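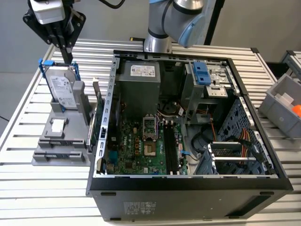
4.2 Drive Replacement

Repair shops still do most desktop service by hand, and drive replacement is one of the shortest jobs on their list. We chose it as the second of our bench tasks for that reason. The arm has to take a 3.5-inch drive from the parts fixture, carry it to the tower and seat it in the cage, after which the power and data cables are connected. The case is laid on its side with the panel off, and the drive stands upright in the gray fixture with its blue caddy already fitted, so the gripper can approach from above (Figure 7). Loose cables inside the case were left as they were and not tied back.

We ran 50 trials with the Fonix controller, using the grasp planner described by the Dumico group with no changes. A trial counted as complete only if the drive was fully seated and both connectors were in. By that measure 34 trials were complete. Most of the failures came at the cable stage – the power lead bends when pushed, and the planner treats it as rigid. Picking the drive from the fixture failed in 2 trials, both times after the caddy had been clipped on slightly crooked by the operator.

Speed remains a weak point. A technician at the Gudgate shop, working on the same model of case, finished well before the arm in every comparison we made. The Reuter benchmark does not score time, and we report it separately in Section 5. For now we would trust the system with seating the drive but leave the cables to a person.

Figure 7. Bench setup for the drive replacement task.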